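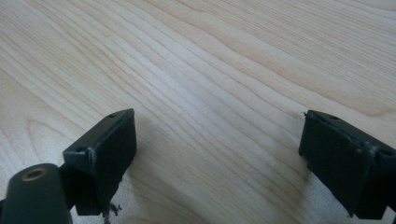
Since November I have a new title at work, and my mother still asks me to explain it on the phone. Before, I was a packer. Now my badge says "teaching operator." I work in the same building, at Lukitz in Flatcombe, and I park my bicycle at the same fence, but my hands do another thing all day.

We pack small kitchen goods for other companies. When I started, there were 30 of us on the packing floor and you learned by standing next to somebody. I stood next to Hường Trịnh. She did not talk much. She put the lid on, turned the box, pressed the corner with her thumb, and I copied the thumb. It took me maybe two weeks until my boxes looked like hers.

Now I do the same lesson, but the student is a machine. I hold a gripper by its handle and do the task with its two fingers in place of mine. I pick up, turn, put down, open. Then again. On a good shift I finish 70 recordings, and the engineers from Prekberg take them away and the arm on line two learns from them. I don't understand all of the mathematics and they don't ask me to.

What I understand is how much my hand was doing without telling me. With two hard fingers you cannot feel that a box is a little soft on one side. You must look for it. In the first days I was so slow that I wanted to go back to the line, and my wrist was complaining at night. Hường was better than me from the beginning, of course. She rests her elbow on the table and moves only the forearm. So I am copying her again, after all these years.

People ask me if I am teaching the machine to take my job. It is a fair question and I ask it also. We are 22 on the floor now. Some people moved to the Srisuk warehouse, where the pay is a little better and the bus is much worse, and some retired and were not replaced. The company says no one was dismissed, and this is true, but the lunch room is quieter and I notice it.

There are good things too. I don't lift the heavy cartons anymore. My shift finishes at 16:00 and I can collect my son from school. When the arm makes a mistake, the engineers come to us and ask "how would you do this one?" In all my years on the line a manager did not ask me this. I would like that this knowledge is also paid as knowledge, and we have written this in a letter to the office. The answer has not come yet.

Last week I watched line two for a few minutes before going home. The arm put the lid, turned the box, and then pushed the corner down. I called Hường to come and look. She watched two boxes and said it pushes too late.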